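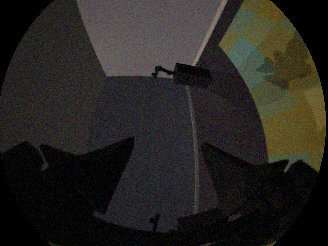 The Sudano low vision group has now run for its first full grant period, and this report covers the work up to 2024-09-16. We meet in the ground floor room at Fleury House. Most members have lost sight at the sides, and relatives often find this hard to understand, so part of each session goes on talking it through. The round view at the top of this page has solid black in the corners and a dark band along the bottom.

Fifteen people are on the register. Two joined after the eye clinic at Kakar began giving out our leaflet in February, and we would like more to come by that route. Jade Lemieux runs the sessions and Yannick Gilbert handles transport, which remains the hardest part of the job. The minibus was off the road for eight days in the spring and we paid for taxis out of the contingency line.

The £1000 set aside for equipment has been spent on task lamps, bold-lined paper and a desk magnifier from Randix. The lamps are the thing people ask for most. Three are out on loan and there is a short waiting list – we had not planned for loans when we wrote the bid, and the insurance had to be changed to cover them.
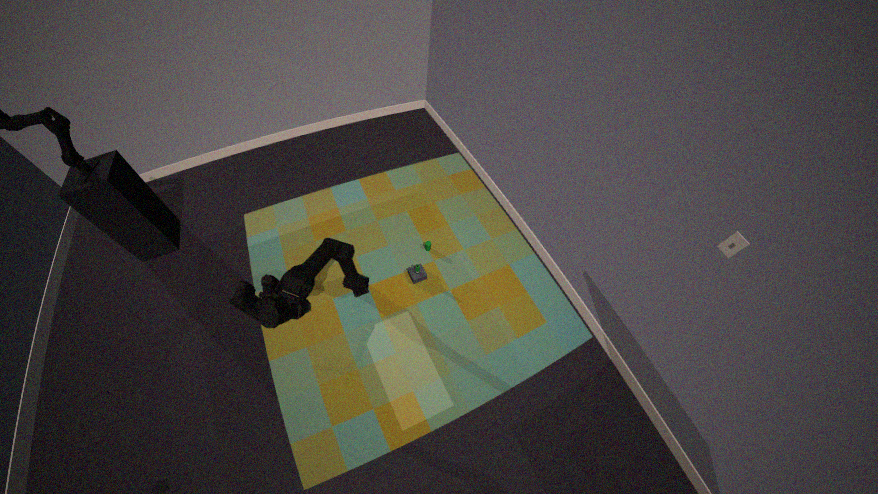

The kitchen skills sessions started later than planned. The room was booked by someone else for the first dates, and the new ones clashed with clinic appointments. They are now running, with smaller numbers than we hoped. Chopping and pouring are popular. Labelling tins has been dropped.

For the next period we are asking to move the unspent printing money into transport. Revised figures are on the attached sheet.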